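**Ticket 134: arm stalls by the counter, Brarnholm kitchen model**
Opened by Imani Lindqvist, Geltport prep desk
Status: open

Solach wants the simulated kitchen signed off in August, then the night prep shift drops to 2 people. I'm logging every stall until then.

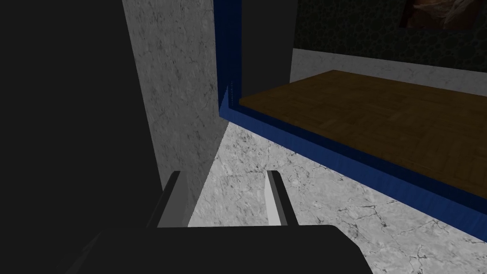 **Does a stall page the vendor?**
It pages whoever is on shift. The vendor reads the log in the morning.

Step 1: restarted the run with the slower approach. Same stall after 37 seconds.
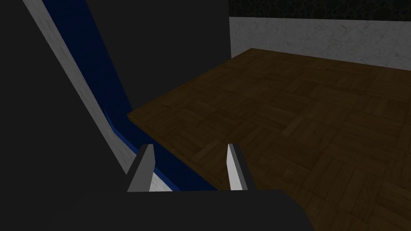
I then cleared the saved path and ran it again, with the same result. "Saves labor" so far means I watch a progress bar instead of chopping.

Step 2: lowered the start height.
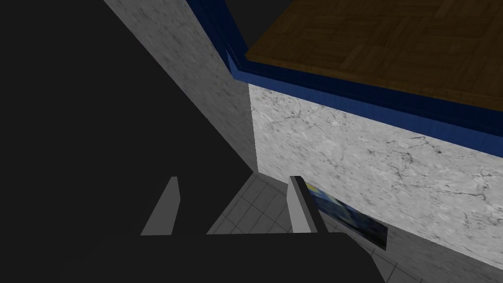
Nobody on the crew was asked which jobs they'd hand over. Support says the model is close enough to train on. Ours has no blue trim on the table and no painting down by the floor, so I'd like to know close to what.

Step 3: moved on to the cabinet task.
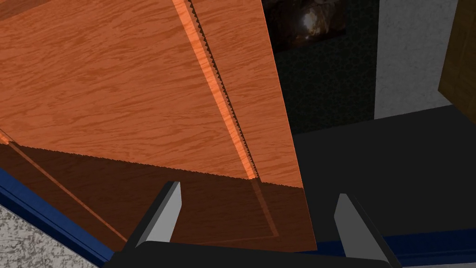 Corinne Achterberg replied that the stall limit is set to 48 on purpose and that staffing isn't a support matter. She asked for the full log.

Log attached. Please leave the ticket open.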